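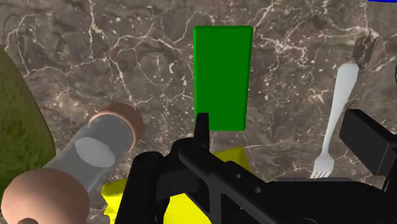 Planning the arm purchase, part two: what goes on the list

Apr 10, 2025

In the last post I said I would put the actual budget up once I had one. I have one now, though two lines are still open. If you are new to this, I rent half of a workshop in Gernlow and I want a robot arm in it that can clear and sort things on a table. Dishes, food, small objects. The project is called Bondura and it has been running in simulation since October.

The simulation matters for the budget, so I will start there. I spent 41 hours on the tabletop scene before I asked anyone for a quote. Most of that time went into the objects and where they sit, and the rest into reach. I used a seven-joint arm model with a two-finger gripper, on a box pedestal next to a stone counter. All of it is free apart from my time and the power bill, and I changed my mind about several purchases because of it.

The pedestal was the first one. My original sheet had the arm bolted to the tabletop. In the simulator I tried both, and with the base on the table I lost the corner I most wanted to use. With the base beside the table I get the whole top to work on. So the sheet now has a steel pedestal on it, and the table mount plate is gone. The pedestal costs more. It also has to be anchored to the floor, and my half of the floor is wood over joists, so there is a line for a carpenter to look underneath before anything gets delivered.

The second was the gripper. I had assumed the standard parallel kind would do, and for blocks and sponges I think it will. Cutlery is harder. A fork or a spoon lying flat on stone gives the fingers very little to get hold of, and any pad with some thickness to it wants to hit the counter first. I ran the same approach on a fork 30 times with small changes to the starting angle and then stopped, as I had learned what I was going to learn. I want a gripper with narrow fingertips that I can swap.

Hägglund make one that fits the flange I am looking at. The fingertips are sold separately, in pairs, and they are the part that wears. I have put three pairs on the list. The quote came back with the cable left off, so check for that if you are asking them for a price. Mine is being redone.

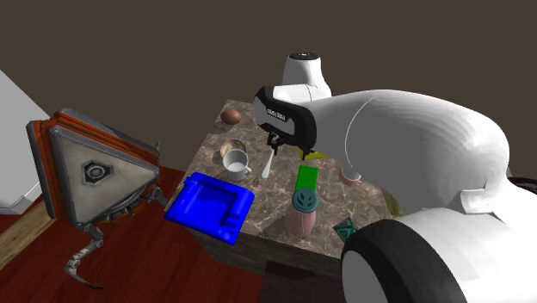
The arm itself is the big line and I went back and forth on it for weeks. There are three ways to get one: new, used from a lab that is closing down, or leased. New is simple and costs the most. Used is tempting, but each listing I found was missing something I would have to buy anyway (a controller, a stop button, the license for the control interface). By the time I added those the gap was smaller than it looked.

Leasing is where I have ended up, through Lirgate. They do a twelve-month term with an option to buy at the end, and they will count part of the payments toward the price. I had to ask twice to get the percentage in writing. The lease includes one service visit. It does not include shipping back if I return the arm, and the crate is large, so there is a line for that too.

Things I had forgotten on the first version of the sheet:

Emergency stop and a second one near the door. 
A dedicated circuit. The workshop is old and shares a breaker with the space next door. 
A PC that can keep up with the control loop. I am reusing the one I run the simulator on, with a new network card. 
Camera mounts. The cameras I already own, but clamping them to a shelf is no good, they shift every time someone shuts the door. 
Insurance. My renter's policy does not cover machinery of this kind and the rider is $300 a year. 
Objects. Real ones, to match the simulated ones.

That last line looks silly but I would keep it on any list like this. Half of what I learned came from having awkward objects in the scene together. You need things with a handle, things that roll, things that are see-through and things that are nearly flat. I have set aside $100 for it and I expect to buy most of it secondhand. Two of everything that can break. 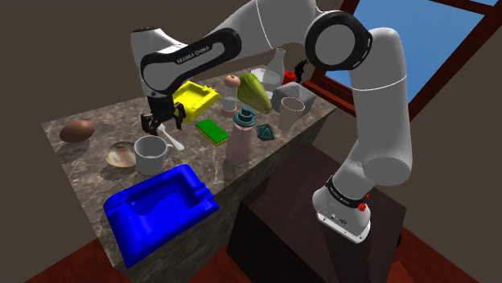
The counter setup with the arm on its pedestal and the gripper open over the spoon.

I am keeping the counter layout more or less as it is and building the real one to match. The trays will stay apart, the blue one in the near left corner and the yellow one farther back, if I can manage it. I have not priced the stone. A remnant from a countertop shop would probably be cheap, and the weight is useful because the table won't creep when the arm pushes on something by accident. It will also chip mugs. I may put down a laminate sheet for the first month and move to stone later, which means two surfaces on the sheet where I had one.

What I have left out on purpose: a second arm, a mobile base, and any kind of force sensor at the wrist. I would like the sensor. It would help with the cutlery problem, since you could come down until you touch and then back off a little. But it costs nearly as much as the gripper, and the arm has joint torque readings that might be good enough. I will try those first and put the sensor down for next year if they are not.

The two open lines are the gripper (waiting on the cable) and the floor. The carpenter can't come until the week after next. If the joists need work then the pedestal moves to the concrete strip by the loading door, and I will have to redo the reach tests with the table turned – a weekend, maybe more.

I sign with Lirgate once those two are settled. I will post the final numbers then, with the lease terms, as a couple of you asked for them.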